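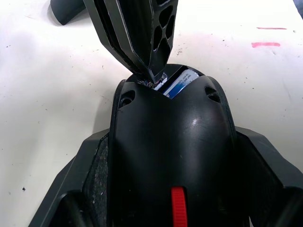 How to check the date on an old building

Start by ignoring the plaque. I don't mean it's always wrong. I mean that a plaque gives you one year, a building takes several, and whoever ordered the plaque picked the year they liked. Cornerstone laid, roof on, doors opened, first class taught, last bill paid: any of those can end up in bronze. Write down what the plaque says, put a question mark after it, and move on.

I'll use the old Hustine machine hall in Gruncombe as I go, as it's the one I've spent the most time on and it has nearly every problem you'll run into. Every guidebook says 1894. Every guidebook copied that from the same pamphlet.

Step 1. Find out who paid.

The money leaves a better trail than the design. Drawings get lost, framed, or taken home by an architect's nephew. Bills get filed. For a school or college building, ask for the trustees' ledgers and any separate building fund book. For a town building, it's usually the council's accounts. For a church, ask the church first and the diocese second, and expect both to tell you the other one has it.

At Hustine the building fund book is 118 pages, and most of it is lumber. Dull reading. But the first payment for digging is dated 1896, two years after the hall was supposedly standing.

Step 2. Read the payments in order, and sort them by trade.

Make a plain list: date, name, amount, what for. Then group it. Digging and hauling come first, then stone or brick, then framing, then slate or tin, then glass, plaster and paint. If glass shows up before brick, you are probably looking at two buildings in one book. This happens a lot. Clerks didn't start a new book just to help us.

Watch for round numbers. A payment of $100 to a contractor is probably an installment and tells you little about how far along the work was. An odd amount such as $2,651 is more likely a final settlement or a bill for actual materials. I say more likely. I've been caught by this, having built a whole theory on an odd sum that was a round sum plus interest on a late payment.

Step 3. Look for the drawings, and then distrust them.

A signed, dated drawing feels like the end of the search. It isn't. Drawings were made for approval, for fundraising, for bids, and sometimes years afterward as a record. Check for:

revision notes in the margin, often in a different hand
a stamp or signature from whoever had to approve the work
basement and foundation sheets, which tend to change once people start digging and find water
windows that don't match the wall in front of you

Count the window openings on the sheet and go count them on the wall. The Hustine elevation has a row of tall arches on the north side that were never built. Two published histories describe those arches in some detail, so I know where the authors did their research, and it wasn't on the north side.
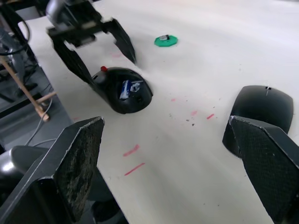 Step 4. Get into the basement if they'll let you.

Foundations are harder to fake and less often remodeled. Take a flashlight and a tape. Look for a straight vertical joint in the masonry, where one wall butts up against another without the courses tying together. That usually means an addition. It can also mean a crew stopped for the winter and a different crew came back in March, so don't get excited over one joint. Look for a change in the mortar, a change in the stone, and a change in floor level all in the same place.

Ask before scraping, poking or chipping anything. If the owner says no, the answer is no.

Step 5. Read the newspapers last.

People do this first, and I understand why. It's easy, and it's searchable. The trouble is that local papers printed what they were told. "Work will commence shortly" appeared in Gruncombe on and off for most of two years. A notice that the hall "is now complete" ran well before the ledger shows anyone paying for a roof. Use the paper to find names and to narrow things down, and let the bills overrule it.

Also be careful with searchable scans. The software misreads 3 as 8 and 6 as 0 all the time. Open the page and look at it.

Step 6. Ask somebody who disagrees with you.

I sent my Hustine notes to Amparo Bermúdez, who had catalogued the Ayala papers and thought 1894 could still be defended. She pointed out that the land was bought that year and the site leveled by the seller, so there would be no digging bill on the college side. Fair enough. I still don't think leveled dirt is a building, but I had to rewrite a paragraph. Gilberto Rivadeneyra thinks the whole foundation was reused from an earlier shed. He may be right. I haven't seen anything that proves it, and he hasn't either.

Step 7. Write down a range, and say what each date means.

My entry for the hall now reads: land bought 1894; excavation paid 1896; brickwork 1896 to 1897; roof paid 1898; in use by fall of 1898; architect's final fee, unknown. It's ugly and it doesn't fit on a sign. The Vumivgate index wanted a single year and wouldn't accept the form without one, so I put 1898 and explained in the notes field. The online version dropped the notes field.

Keep copies of everything you looked at, with page numbers, including the books where you found nothing. Somebody will want to check it, and they should.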